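Search this manual
Enter keyword or part no.
Go

Section 4. First use of the Rirodus hot air styling brush

Read section 2 (safety) before this one. If you skipped it go back, it's short.

Applies to model 2417 with the oval brush head. The round head has its own sheet in the box. Same base, different heat settings, don't mix them up.

4.1 Before you plug in

1. Take off all the packing. There is a clear sleeve on the bristles, easy to miss. Pull it straight off, don't twist.
2. Check the cord end to end. Any cuts or kinks near the handle, stop and contact Parkgate service.
3. Push the brush head onto the handle till it clicks. Turn the collar toward the closed lock mark.
4. Set the slider to 0.

CAUTION: Never attach or remove the head with the slider on 1, 2 or C. Head gets hot fast and stays hot.

Note: 1000 watts. Use a wall outlet. No extension cords, no travel adapters. The brush is 120 volt only and a plug adapter won't change that.

4.2 First heat-up

Do this once, without hair in the brush.

1. Open a window or run the bathroom fan.
2. Hold the brush by the handle, bristles pointing away from you.
3. Slider to 1. Wait one minute.
4. Slider to 2. Wait two minutes.
5. Slider to C (cool) for one minute, then 0.
6. Unplug and let it rest 20 minutes on the stand.

A faint smell is normal the first time. Smoke is not. If you see smoke, unplug and don't use it again. 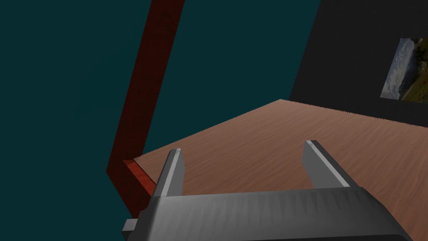

After the rest time wipe the bristles with a dry cloth. Some lint from the packing may come off. Don't rinse the head, ever, not even the tips.

4.3 Getting hair ready

1. Wash and condition as usual. Skip heavy oils, they bake onto the bristles.
2. Towel dry, then rough dry to damp. Not dripping. If water runs off when you squeeze a section it's to wet.
3. Heat protectant, mid lengths to ends. Comb it through.
4. Detangle all the way with a wide comb. The brush is not a detangler.
5. Clip into four sections. Thick or very curly hair, go to six or eight.

CAUTION: Do not use on extensions held with glue or tape. Sewn-in human hair is OK on setting 1, keep the head away from the tracks. Synthetic hair will melt.

4.4 Styling

For a smooth finish:
1. Start at the back, bottom section.
2. Brush under the hair near the root, about an inch off the scalp.
3. Pull slow to the ends. Keep some tension but it shouldn't hurt.
4. Repeat until dry. Most sections need three or four passes.

For lift at the crown:
1. Take a section no wider than the brush.
2. Pull it straight up, brush underneath.
3. Hold at the root for five seconds on setting 2.
4. Without moving, slide to C and hold another five.
5. Roll the brush out. Don't yank.

For bangs: setting 1 only. Brush side to side across the forehead first, then down. Keep bristles off the skin. Short fine hairs at the hairline go last, use the tip of the brush and the C setting.

Fine or bleached hair: stay on 1. Setting 2 tops out at 154 degrees F measured at the bristle tips, the barrel underneath is hotter.

Note: If hair wraps around the head and won't come free, slider to 0, unplug, wait till it's cool, then work it out from the ends up. Do not cut unless you have to.

4.5 Shut-off

The brush has an overheat cutout. If it quits mid use:
1. Slider to 0 and unplug.
2. Check the air inlet at the base of the handle. Hair and lint collect their, brush it off with the little cleaning brush.
3. Wait 20 minutes.
4. Plug back in, start on C.

Cuts out again right away? Stop using it, see section 7.

4.6 Putting it away

Unplug, let it cool on the stand. Loop the cord loosely. Don't wind it around the handle, this is the main reason cords fail. Store dry. The Lumbao travel pouch is for a cold brush only.

Register the brush for the extended warranty within 30 days of purchase, card is in the back of this booklet. Keep your reciept.

Section 5, Cleaning and care, next page.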